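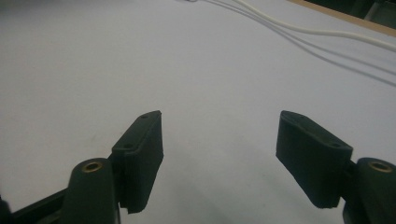

3.2 What people said about their tables

I went into the Clurham interviews expecting to talk about meals. I had a whole sheet of questions on who sat where, who laid up and who cleared away, and I got through perhaps half of it in the first house before the conversation wandered off to the table itself. By the third visit I'd given up steering. People wanted to tell me what their table was made of, what had been spilt on it, who had it before them and why the new one wasn't as good (or was far better, depending on who was in the room). So this section is mostly about surfaces, and I'll come back to meals in 3.4.

All 31 households had at least one table they called "the table", with no further explanation. Where there was a second one it always got a longer name: the hall table, the little table, the one from Nakard. I took this as a decent working test of which table mattered, and I've used it throughout. It did go wrong once, in a house where two sisters each meant a different one, and I've left that household out of the tables in the appendix while keeping what they said here — it was too good to lose.

Age came up early every time. The oldest table with a date anybody could stand behind was bought in 1978, and the owner still had the receipt in the drawer underneath it. Older ones were claimed, and I don't doubt some of them, but family dates drift. One man put his down as a wedding present and then worked out, out loud and with some alarm, that it must have arrived when he was already at school.

The dark wooden tables had the most stories attached, as earlier writers on household objects would lead you to expect. What I hadn't expected was how warmly people spoke about plain pale ones. A smooth, bluish-white top, like the one in Figure 1, was described to me as restful, as easy on the eyes, and (by a woman who had moved from a dark farmhouse kitchen) as "like having another window". Several people told me they did their sewing or their bills at a pale table and ate somewhere else, so that a dropped pin or a stray coin would show up. I had filed pale tops under cheap and modern before I started. I had to go back and recode a good chunk of my notes.

There was a grumble too, and I heard it in almost the same words from people who had never met: you can't leave a pale table alone. Crumbs, tea rings, pencil, the cat. On dark wood a mark becomes part of the thing after a year or two. On a white top it stays a mark, and somebody has to deal with it. In nine households that somebody was named straight away and without any argument, and in the rest there was a pause, which I enjoyed very much and have tried to write up fairly in 3.5.

The Surdu tables need a word of their own. Surdu was the furniture workshop between Clurham and Nakard, and it turned out a folding kitchen table that six of my households still owned. I'd have guessed that these would be treated as ordinary, being local and not at all dear when they were new. They were treated like relatives. People showed me the hinge. They folded the leaf down and put it up again so I could hear the noise it made, and two owners independently did an impression of it before I'd got my coat off. Nobody could tell me when the workshop shut, only what was being sold off at the time.

I should say something about how I asked, as it clearly shaped what I got. I used the prompt cards from the Ever project, which were written for talking about gardens, and I swapped the words over on the bus. "What was here before you?" works beautifully for a garden and rather oddly for a table, but the odd questions got the longest replies. I also sat at the table for every interview, including the two where there was nowhere to put my knees. A colleague has suggested that people would have been more critical if I'd talked to them on the sofa. I think that's probably right! Leaning on a thing while you run it down takes a certain nerve.

Visits were nearly all in the late afternoon, between school and supper, so tables were often mid-change, with homework going one way and plates coming the other. I had meant to do a second round in January, when the evenings are spent indoors, but only managed the Nakard side before the money ran out. Those later notes are thinner and I've marked them with an N wherever they're quoted below.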